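About Griltano
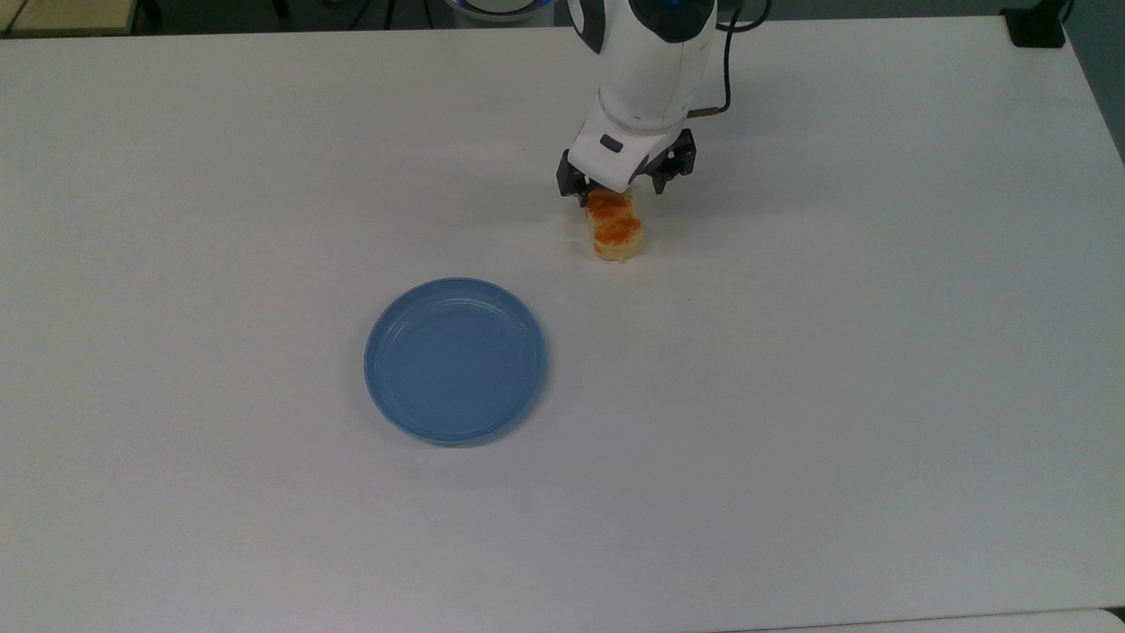

A slice of bread with our orange topping, and one of the light blue plates.

Griltano is a producer of spreads and toppings for bread. The company was established by Abhishek Katiyar, who had spent ten years supplying bakeries and wished to offer them something better to put on their loaves. It remains privately owned, and Mr Katiyar continues to serve as Managing Director.

Our range is divided into two families. Pathak comprises the fruit preserves, of which the apricot and the bitter orange are the longest established. Flastevura comprises the savoury toppings, made chiefly with carrot, red pepper and mature cheese. All are prepared in open pans at our own premises and filled into glass jars on the same day.

The company employs 67 people across production, despatch and customer service. We supply 193 cafés, school kitchens and independent grocers, and the production kitchen has a capacity of 3000 jars a day. Deliveries leave the site from 6 a.m.

Bread and Plate

Every recipe is assessed on bread before it is approved for sale. A topping that tastes well from the spoon may soak through a slice or slide from it, and such faults are found only when it is served as the customer would serve it. We therefore use thick slices, and plain plates against which colour can be judged fairly. Assessors record spread, gloss, flavour and the condition of the crumb after ten minutes. Recipes which do not meet the required standard are returned to the kitchen with written comments.

Our serving plates are obtained from Visard, with whom we have dealt for many years. The same pattern is available to café customers through our order desk, subject to stock.

Ingredients and Allergens

Fruit and vegetables are bought in season wherever possible. No artificial colouring is used in either range. Full ingredient and allergen statements are printed on each jar and may be requested in larger type. Trade customers are notified in writing of any change to a recipe before the first delivery is made.

Visits

Trade customers may visit the tasting room by appointment. The room is closed throughout December, when all staff are engaged on seasonal orders. Requests should be addressed to the order desk, stating the number in the party and any dietary requirements.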